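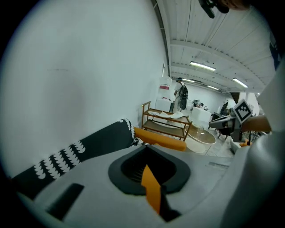 November 17, 2022

Second long day with the hand-held grippers, and I want to get this down while my wrists still remember it, because last time I left it overnight and wrote three lines that were no use to anyone.

The question is the same one Fergal Keane put to us in February: do we stay with the Celter finger, or move everything over to the Fokard one before we collect anything serious? Both are soft, both fit the same body, and both look perfectly fine on a bench. Fergal likes the Fokard. I went in liking the Celter, mostly out of habit, so please read the rest with that in mind.

**What I ran**

200 grasps per finger set, all on cloth and other soft things, same operator (me), same lens on the body. I did the first 30 of each as a warm-up and left them out of the totals. The fabric with the white scallops is still my favorite test piece, and I'd like to keep it for good. The repeating pattern makes it very easy to see in the recording when the cloth has crept in the fingers, where a plain towel gives you next to nothing to look at. If anyone washes it, please tell me first!

**Results**

- Celter: 184 clean pinches out of 200. Most of the misses were on a single layer lying flat, where the tip rides over the cloth and comes up with nothing.
- Fokard: I stopped trusting my count partway through (see below), so no number yet. My feeling is that it's better on single layers and worse on thick folds, where it bulges out to the side and lets go early.

I know "my feeling" isn't what you all want to read. The trouble was the left Fokard finger, which had worked itself back in its seat by a hair. I didn't notice until I laid my thumb along it, and I can't say when it started, so that whole run gets repeated. I should have been checking the seat between batches, and I've added it to the card taped inside the case lid. Every 10 grasps, thumb on the finger, push, carry on. It takes no time at all.

**Camera**

I'm still on the wide round lens and I've come to like it a lot more than I expected to. Even with the gripper's own body across the bottom of the view, there's a great deal of room left over: wall, ceiling panels, people going about their business well down the room. The tracking people will be happy about all that ceiling, with its beams and long panels. The fluorescent tubes worry me a little more. The brightest one sits fairly high in the view, and I'd like to try locking the exposure on the cloth before each run and see whether the white scallops hold their edges.

One thing for whoever does the tag work: the marker on the other gripper can sit at quite a tilt when that gripper comes in from the side. I'd like the detector tried on tilted views specifically, before we go gluing anything down for good. Mac Mathúna's mount lets us turn the tag without taking the body apart, and I'm fond of it for that reason alone.

**Comfort**

The handle is good for an hour and then it isn't. My grip creeps upward as I tire, and then I'm squeezing from the wrong place and the pinch gets sloppy. I'd love to hear from somebody with smaller hands than mine. A strip of that Feltia padding might be enough, if there's any left in the drawer under the vise.

**Next**

- Reseat both Fokard fingers, mark the seat line with a paint pen, repeat the full 200.
- Same again with exposure locked.
- Thick folds only, both finger sets, with a slower close.
- Ask Fergal whether his good numbers were on folded cloth or flat. I have a suspicion, but I'll let him tell me.

Celter fingers are back in the case. The Fokard pair is on my bench under the lamp, so please leave them be until I've marked them.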